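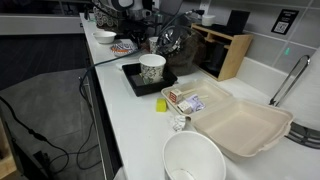 The break counter at Julport, with takeout containers by the sink.

Careers > Julport > Facilities > Kitchen Attendant (part-time)

Sandberg is hiring a part-time kitchen attendant for the staff kitchen at its Julport office. The kitchen serves almost 65 people.

The work:
Clear takeout containers, paper cups and napkins from the counter
Wash and put away bowls and plates
Wipe down the counter and sink – sponges and cloths are supplied
Refill coffee pods, cups and snacks
Load and empty the dishwasher
Order supplies through Kakex

Hours are 7 to 11 a.m., Monday through Friday. Experience is helpful but not required. You must be able to lift boxes of supplies and stand for most of the shift. Training is paid.
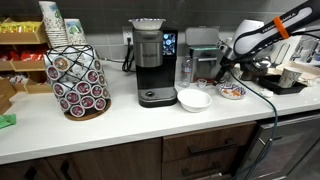 Donomano asked whether the coffee maker has to be cleaned every day, and whether the attendant also covers catered lunches. The outside is wiped daily and the drip tray rinsed; descaling is done once a month. Catered lunches are handled separately – extra hours are sometimes offered, but they are optional.

Apply at the front desk or through the careers page by Friday, October 25, 2024.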